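Sumarum teaches its robots to open doors, one door at a time

August 12, 2019

Anyone who has watched a robot take on a door handle will know that the door generally has the better day. Sumarum, a small automation firm with a fondness for unglamorous problems, has decided the answer is practice, and has put its own staff to work supplying it.

The company said this week that it has finished the first stage of its Varkudberg project, in which people open and close doors while holding a pair of instrumented grippers in place of their own perfectly good hands. The grippers record what they see and where they go, and the recordings are used to train an arm that has yet to be let near a door unsupervised. The tally so far stands at 1,205 demonstrations, collected by 12 people over 16 working days. Nearly all of it was pushing down on levers.

"I've opened more doors this winter than a hotel porter," said Lieven Jansen, who runs the collection program and does his share of the shifts. "You'd be surprised how many ways there are to do it badly. We keep a fair few of those too."

Demonstrators wear the gear with a strap across the body and a gripper in each hand, with patterned marker cubes attached so the software can work out where each tool is. A second patterned marker can be set up near the door for reference. Jansen reckons most newcomers need a morning to stop reaching for the handle with a spare finger, and a second morning to stop apologising to the equipment.

The door itself gets no say in the matter, although one of those used in the trials does carry a sign in red Chinese characters announcing that it guards an important storeroom and that the uninvited should stay out. The grippers approached it regardless.
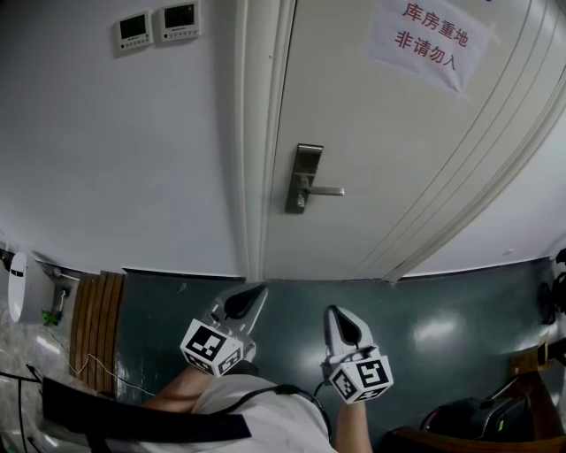
Why not just drive the robot?

Sumarum did try the more traditional route. Last November it rented a remote-controlled arm from Sotard and sat an operator in front of it with a joystick and a good deal of coffee. The arm did eventually open a door. It took 40 attempts, and the lever had to be replaced afterwards, which the landlord noticed.

Jansen is diplomatic about the experience. Remote control has its place, he says, especially for jobs where you wouldn't want a person standing nearby, but the operator can't feel the latch give and tends to compensate by pulling harder. With a tool in the hand, the resistance comes straight up the wrist and people adjust without thinking about it. The robot, in theory, inherits the adjustment.

In theory is doing some work there. What a gripper's own camera takes in is a wide, bent view of the world, with the finger pads looming enormous at the bottom and everything past the doorway shrunk to dollhouse size. The software has to learn that the handle is the thing that matters, and that the ceiling lights, office chairs and shelving can be left to their own devices.
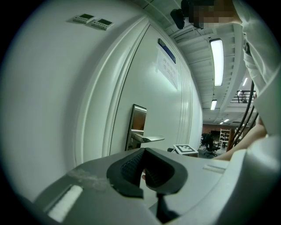 The view from a hand-held gripper, with the door handle beyond the finger pads.

Sumarum is not alone in the doorway. Rival outfit Van Beek has been demonstrating a system that skips handles altogether by asking the building to open up for it, an elegant solution for any customer prepared to replace every door they own. Jansen's view is that most offices will still have levers when he retires, and that some of them will still be loose.

The next stage moves on to round knobs and to doors with closers, the kind that swing back on you while you've got your arms full. Sumarum also wants recordings from left-handed demonstrators, having found itself short of them, and is looking for people willing to do half-day sessions. No technical background is needed. Applicants should be comfortable wearing a strap and repeating themselves.

The company has not set a date for putting the trained arm on show. Asked whether it would at least be able to let itself in, Jansen said he'd be holding the door.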